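Shoshana Kapoor looks after the two-arm bench cell at Medetti, and she starts each shift with the cables. "They're what wears out," she said. "The joints will outlast me. A cable that rubs at the wrist every cycle won't."

She moves each arm slowly through its reach and watches for a loop that pulls tight. If one does, she cuts the ties and gives it more slack. She has replaced the wrist cables 4 times, the last at 1232 hours.

Next come the grippers. Kapoor wipes the fingers, closes them on a test block and compares the reading with the one in her log. Small glassware and metal tongs are what the cell has to handle, so a little play in the fingers matters.

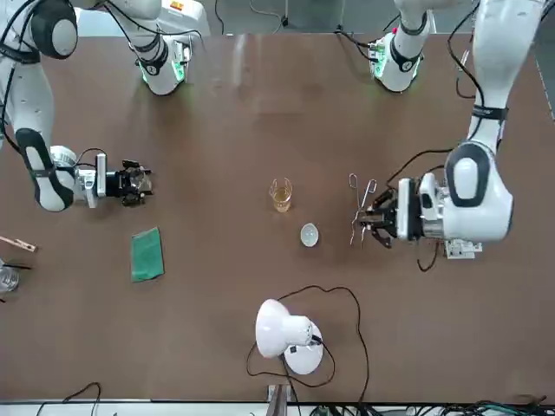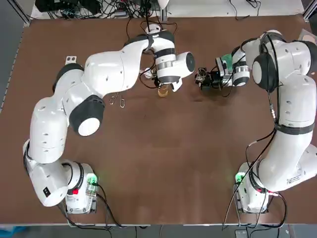

The base bolts get checked in April, when the cell is down for a day. Kapoor marks each one with paint pen and looks for marks that no longer line up. She found one that way last year. "I'd been blaming the calibration for a week," she said. "It was a bolt."

After any work on an arm she runs the same 73-point check before handing the cell back. Her colleague Xiomara Ridgeway wrote the routine and still keeps the file.

Asked what she would change, Kapoor said she wants spare wrist cables on the shelf. The last set took too long to come from Coppens, and she has put in an order for two more.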